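Projektbericht Werkstattpraktikum, Gruppe Kuhlmann/Janssen
Thema: Ein Parallelanschlag für die alte Tischkreissäge

1. Ausgangslage

Die Kreissäge in der Lehrwerkstatt Clametberg stammt von der Firma Bresitska und ist älter als wir beide. Das Sägeblatt läuft ruhig, der Motor hat Kraft, und der Tisch ist eben. Der Parallelanschlag dagegen hatte eine eigene Meinung. Wer ihn festklemmte, verschob ihn dabei, und zwar immer zum Blatt hin. Über eine Länge von 500 mm haben wir 2 mm Abweichung gemessen, was für Brennholz reicht.

Unser Betreuer, Herr Bauerfeind, hat uns die Aufgabe mit den Worten übergeben, daran seien schon andere gescheitert. Wir haben das als Motivation verstanden.

2. Anforderungen

Der neue Anschlag sollte auf die vorhandene Führungsschiene passen, sich mit einer Hand klemmen lassen und nach dem Klemmen dort stehen, wo er vorher stand. Als Budget waren 80 Euro bewilligt. Gekaufte Anschläge schieden damit aus, auch der von Jidlow, den Elfriede Janssen trotzdem zwei Wochen lang als Ausdruck an ihrem Spind hängen hatte.

3. Konstruktion

Wir haben uns für einen T-förmigen Aufbau entschieden. Der Querträger liegt auf der Schiene, der Längsträger aus Aluminiumprofil wird rechtwinklig dazu verschraubt. Die Bohrungen im Querträger sind Langlöcher, damit man den Winkel nachstellen kann. Im ersten Entwurf waren es noch runde Löcher. Edeltraud Kuhlmann hatte sie sehr genau angerissen, sehr genau gebohrt und leider auf der falschen Seite.

Geklemmt wird über einen Exzenterhebel aus Buche. Die Exzentrizität haben wir zuerst berechnet und dann so lange mit der Feile verändert, bis es ging. Die Rechnung liegt im Anhang und ist in sich schlüssig.

An der Anschlagfläche sitzt eine Auflage aus Multiplex, 60 mm hoch, die sich auswechseln lässt. Verschraubt ist sie von hinten mit Nutensteinen. Von denen hatten wir anfangs genug, später nicht mehr, und einer liegt vermutlich in der Absaugung. 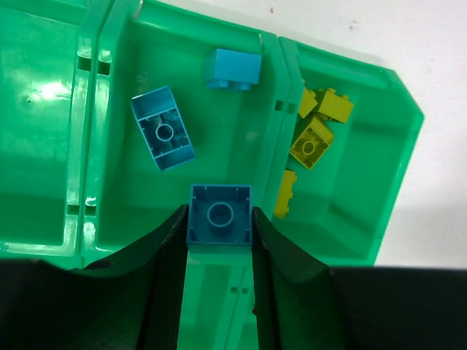
4. Erprobung

Nach der Montage haben wir den Längsträger mit der Messuhr parallel zur Nut im Tisch ausgerichtet. Das dauerte einen Vormittag, davon entfiel der größere Teil auf die Suche nach dem Halter für die Messuhr. Danach wurden Streifen aus Fichte und beschichteter Spanplatte geschnitten und an beiden Enden mit dem Messschieber geprüft. Die Abweichung lag unter dem, was wir sicher ablesen können. Brandspuren an der Schnittkante gab es nur noch bei der Fichte, und dort hatte Elfriede beim Vorschub angehalten, um zuzusehen, wie gut es läuft.

Weniger gelungen ist die Skala. Sie ist ein aufgeklebtes Maßband und stimmt nur, solange man das Blatt nicht wechselt. Herr Bauerfeind misst ohnehin nach - er traut weder der alten noch der neuen Skala.

5. Offene Punkte

Der Hebel steht in geklemmter Stellung etwas über die Tischkante hinaus, und zwar auf Hüfthöhe. Wir haben das beide mehrfach festgestellt. Ein kürzerer Hebel ist gezeichnet, aber noch nicht gebaut. Außerdem fehlt eine Halterung für den Schiebestock, der zurzeit auf dem Motorgehäuse liegt und dort bei jedem Anlauf herunterfällt. Der alte Anschlag steht im Materiallager hinter den Plattenresten und kann bei Bedarf besichtigt werden.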